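Foam for tool drawers: how tight do you cut it?

Started by miloslav_h

miloslav_h
14 Aug 2020

Good evening to all. I have read this forum for a long time but I write for the first time, so please excuse my English where it is not correct.

I have bought a used Tristeck cabinet for my workshop. It has shallow drawers and one deep drawer at the bottom, 125 mm inside. In the shallow drawers I want foam with cut shapes, so that every tool has its place and I see at once which one is missing. My father had his chisels in a drawer together with everything else and I have inherited this habit together with the chisels. The edges look like a saw.

My question is about the fit. When I cut the opening exactly on the line of the tool, it holds very well, but I must pull with two hands. When I cut it bigger, the tool moves each time I close the drawer, and then I do not see why I have paid for foam. How much space do you leave? And do you cut to the full thickness, or do you leave a bottom? 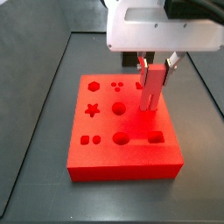

Red block, hexagon at the far left of the top row, three round holes beside it

I like a strong colour because an empty place is easy to notice. Is there a foam in two colours which does not separate after one year? The Jarer sheets look good in the shop but I have heard different opinions.

Thank you in advance.
Miloslav Hrnčiar

plane_iron
Re: Foam for tool drawers

Welcome. Cut it on the line and then make a finger hole on each side. The finger hole is the whole answer. You don't pull the tool out, you pinch it. I have done all my drawers this way and nothing moves.

Leave a bottom, always. If you cut through, the steel lies on the drawer and slides on the paint.

oldbench
Re: Foam for tool drawers

I don't agree about cutting on the line. It depends on which foam you have. Soft foam gives way, so on the line is fine. The hard closed-cell type doesn't give way at all, and you will tear the edges in the first month. With the hard one I leave a millimetre all round for anything with a handle and less for small things such as sockets.

Also, before you spend money: do you need it in every drawer? I did four drawers and two of them I changed back. My tools change more often than I expected. Each new pair of pliers meant a new sheet.

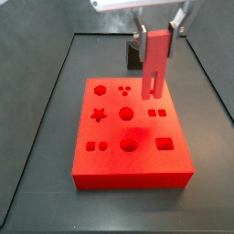 Foam with rows of shapes, hexagon in the back left corner

miloslav_h
Re: Foam for tool drawers

Thank you both. It is the hard foam, I believe. When I press it with the thumb the mark goes away slowly.

About the finger holes, I understand the idea, but for six chisels I would need twelve holes and there is not much foam left between them. Perhaps one long channel across all the handles?

I paid 389 euro for the cabinet, so I do not want now to save on the wrong thing. But I also do not want to cut everything two times.

plane_iron
Re: Foam for tool drawers

Yes, one channel across. That is what I do for files. Make it two fingers wide and put it where the handle is thickest.

gretel_k
Re: Foam for tool drawers

May I say something against foam in general? I had it for three winters in an unheated garage and I had rust under the chisels, exactly in the shape of the opening. The steel lies in a small bath of damp air. My neighbour has simple wooden strips and no rust in the same garage. If your workshop is heated, forget what I said. If not, please think about it.

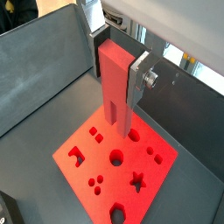 Page 2 of 4

miloslav_h
Re: Foam for tool drawers

It is not heated, only in March I sometimes put a small heater there when I become impatient. So this is an important point. Would oil on the blades be enough? Or does the oil destroy the foam?

oldbench
Re: Foam for tool drawers

Oil won't hurt the closed-cell type but it makes it dirty and dust sticks to it. Wax is better. Wipe the blade, let it dry, put it away. I have had hard foam in a cold shed for years with waxed blades and I have not seen rust. With respect to Gretel, I think hers was the open type, the one like a sponge. That does hold water.

gretel_k
Re: Foam for tool drawers

It was not a sponge, it was sold to me as tool foam by Haslinger, 149 for the set, and I was not happy. But it is possible that I put the chisels away wet from the sharpening stone. I will admit this much.

plane_iron
Re: Foam for tool drawers

Then the stone made your rust and the foam is innocent!

For the cutting, Miloslav: use a long thin blade and keep it vertical. The Fellell knife with the snap-off blade is good for straight lines. For round holes I sharpen a piece of steel tube from the inside and turn it by hand. Draw around the tool on paper first, glue the paper lightly on the foam, cut through both. And where the tool is thick at one end and thin at the other, you should cut in two depths. Otherwise the thin end lies too deep and you can't get it out.

miloslav_h
Re: Foam for tool drawers

Two depths I did not think of. My marking gauge is such a case, and the small square also. I would do it with two thinner layers, one on top of the other, with a smaller opening in the lower one. Then I need only to cut through and never to stop halfway. Is it necessary to glue them?
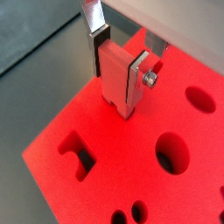 oldbench
Don't glue them. The drawer sides hold the layers in place and you can change one without the other. I glued mine at the beginning and had to throw away both when I bought a bigger square.

gretel_k
Re: Foam for tool drawers

I would glue only at the corners, with a little contact glue. Loose layers lift when you take out something heavy. Mine did.

plane_iron
Re: Foam for tool drawers

They lift if the fit is too tight, so we are again at the first question.

miloslav_h
Re: Foam for tool drawers

I have decided to try one drawer, only the chisels, with two loose layers, a channel for the fingers and a millimetre of space at the handles. At the blades I will cut on the line. I have also ordered wax. The deep drawer stays without foam for now, the planes can stand there on a piece of old carpet.

oldbench
Re: Foam for tool drawers

Not carpet, if it is wool. Wool takes up damp too. A piece of thin plywood is enough for planes, and put a small strip under the toe so that the iron doesn't touch.

miloslav_h
Re: Foam for tool drawers

It is wool. I will look for plywood.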